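May, bench notebook, adhesives and surface coatings
Afternoon start, 1:40 p.m.

Subject: cure and recoat trials, Lumanlan waterborne topcoat over Bater primer

Carried over from last entry

The first set of panels failed the crosshatch test at the edges and passed in the middle. I put this down to film build at first, then checked the edge thickness with the comb gauge and found it within range. The primer on those panels had been left to stand overnight before topcoating. The data sheet gives a recoat window but does not say what happens past the end of it. Ramiro Segura thinks the primer closes up and needs to be scuffed. I am less sure. The edges get more airflow and would close sooner, so his explanation fits the pattern, but so does contamination from handling. Panels get picked up by the edges. Both need to be tested separately.

Plan

Set A: primer, topcoat inside the recoat window, no sanding.
Set B: primer, overnight stand, no sanding, topcoat.
Set C: primer, overnight stand, light scuff with a gray pad, wipe, topcoat.
Set D: as B, but edges handled with bare hands before topcoat, on purpose.

Same batch of primer for all sets. Same batch of topcoat. Panels cut from one sheet, so no question of substrate variation. Edges eased with a file before priming. A sharp arris pulls the film thin and then every result at the edge is worthless.

Mixing

Topcoat stirred by hand, slowly, and strained through a fine cone. The drill paddle whips air into it and the bubbles stay in the film as pinholes. No thinner added. I did try a splash of water in the spring and it leveled well but sagged on vertical work, so the only honest comparison is at can consistency.

Crosslinker from Grimora added to the topcoat at the sheet ratio, weighed, not measured by volume. The cup goes on the balance, tare, topcoat in, read, then crosslinker by dropper. The last cup came to 1,317 g on the large balance with the lid and stirrer still on it, which is a useless figure for the ratio. Dumped and started again. Write the tare on the cup.

Pot life: usable through the afternoon in a cool room. It does not go stringy at the end. It just stops bonding as well, with no visible sign. Mark the time of mixing on the cup and throw it out on time regardless of how it looks.

Application

Foam roller, short nap, wetted out and squeezed before loading. Lay on, then tip off in one direction with almost no pressure. Two coats of topcoat on every panel. Going back into the film after it starts to tack leaves a drag mark that does not flow out. I did that on one panel in set B near the lower corner and have circled it on the back in pencil. Do not take a crosshatch reading from that corner.

Observations on gloss

The topcoat dries to a higher sheen than the sample chip. Reading the gloss by eye under the ceiling lights is unreliable, especially on pale colors. A low lamp set to one side shows roller texture at once. On light beige a slight gloss can pass for flat from overhead and then show up as glare from the far side of the table. For anything going on a work surface I would move down to the lower sheen in the same line, provided the crosslinked version wears as well. Not yet tested.
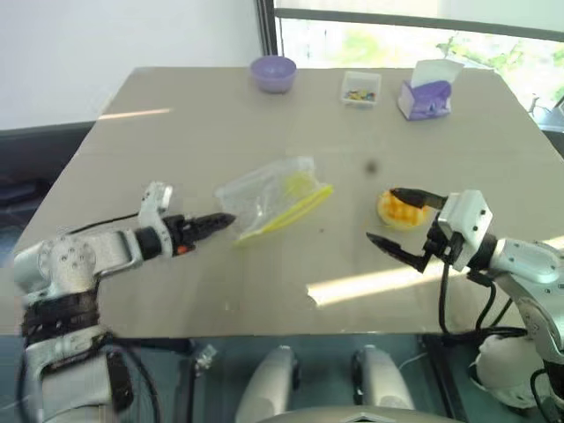

Adhesion results, sets A to C

Tested after full cure on the rack. New blade for each panel. Tape pressed down with an eraser, pulled back on itself in one steady motion.

Set A: clean in the middle and at the edges. Small flakes at two crossings on one panel, no more than blade chatter would give.

Set B: middle acceptable, edges poor. Same pattern as the original failure. The topcoat came away from the primer in whole squares, leaving primer intact on the panel. So the break is between the coats and the primer has hold of the substrate.

Set C: clean throughout.

Set D is still on the rack and I would like it to have the same number of hours as the others before cutting. If D is clearly worse than B, handling is part of the problem. If they match, the recoat window alone accounts for it and Ramiro was right.

Wear

Scrub test on one spare from each of A and C with the Horkmont abrasive slurry and a damp nylon pad. Both dulled in the track. Neither went through to primer. The dulling is even and polishes back partway with a dry cloth. It will not come back fully, so for a table in daily use the center will end up flatter than the perimeter. Acceptable, but whoever specifies the finish should be told.

Solvent rub with alcohol: slight color on the white cloth for set A, none for set C. Odd. They had the same topcoat from the same cup. A was coated first, so the mix had less time after stirring. Possibly not stirred long enough before A was rolled. Repeat with a 3 minute stir, then 3 minutes standing to let the air out, timed on the wall clock.

Changes to the working sheet

Scuff whenever the primer has stood overnight. Pad only, no paper, as paper cuts through at the edges.
Nitrile gloves from primer onward.
Tare on the cup.
Stir time and mix time both go on the label.

To do

Cut set D.
Order more gray pads. The last sleeve is open and half of it is already loaded with primer dust.
Ask Lumanlan for the recoat figure at lower room temperatures. The sheet gives one number and the shop is colder than that in the morning.
Find out if the lower sheen takes the same crosslinker.

Panels from A and C are bagged in the flat drawer. B is on the open shelf with the failed tape strips stuck to the backs. Please leave the tape on.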